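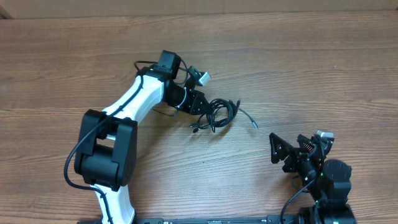
Zwei Roboterarme auf einer Holzplatte mit kräftiger Maserung.

Als ich zum ersten Mal im Rathaus von Rulow anrief und nach den Fahrtenbüchern fragte, wurde ich erst mal in die Warteschleife gelegt. Vivaldi, natürlich. Dann war jemand vom Ordnungsamt dran, der mir sehr freundlich erklärte, wo ich meinen Hund anmelden kann. Ich habe keinen Hund!

Angefangen hatte alles mit einer Zeile im Haushaltsplan: Dienstreisen, Bürgermeisterin, 1.431 Euro. Klingt harmlos, und ehrlich gesagt hätte ich drübergelesen, wenn nicht gleich daneben der Ansatz aus dem Vorjahr gestanden hätte. 391 Euro. Da wird man als Lokaljournalistin schon mal wach, auch im März um halb neun Uhr morgens.

Beim dritten Versuch landete ich bei Lucyna Szczepańska in der Kämmerei, und ab da lief es. Sie schickte mir die Abrechnungen noch am selben Nachmittag, sauber eingescannt, 200 Seiten (das meiste davon allerdings Fotokopien der Reisekostenordnung, offenbar hängt die an jedem Antrag noch mal dran). Ich habe mir Kaffee gekocht und gelesen. Bahnfahrten zweiter Klasse, eine Parkgebühr, ein Käsebrötchen, das später wieder gestrichen wurde. Und dann eine Konferenz über Innenstadtförderung, zwei Nächte, Hotel mit Seeblick.

Griet Declercq, die Bürgermeisterin, empfing mich in ihrem Büro unterm Dach und wusste sofort, worum es geht. »Der Seeblick«, sagte sie und seufzte. Das Tagungshotel sei ausgebucht gewesen, die Alternative am Ort habe eben am Wasser gelegen. Den Aufpreis über dem zulässigen Satz habe sie selbst gezahlt. Das stimmt, die Überweisung liegt den Unterlagen bei – sie ist bloß vier Monate jünger als die Rechnung. Ob das immer so lange dauert? »Bei mir schon«, meinte sie und lachte. Im Rat fanden das nicht alle so lustig.

Iulian Oprea von der Opposition will jetzt, dass die Abrechnungen einmal im Quartal ins Netz gestellt werden, und zwar für alle, auch für die Fraktionen. Die Verwaltung rechnet mit einmalig 2.000 Euro für die Umstellung. Mehr also, als die Bürgermeisterin im ganzen Jahr verfahren hat, und genau darüber wurde in der letzten Sitzung bis kurz vor elf gestritten. Ich saß hinten an der Heizung und habe mitgeschrieben. Der Antrag wurde in den Finanzausschuss verwiesen, Wiedervorlage nach der Sommerpause.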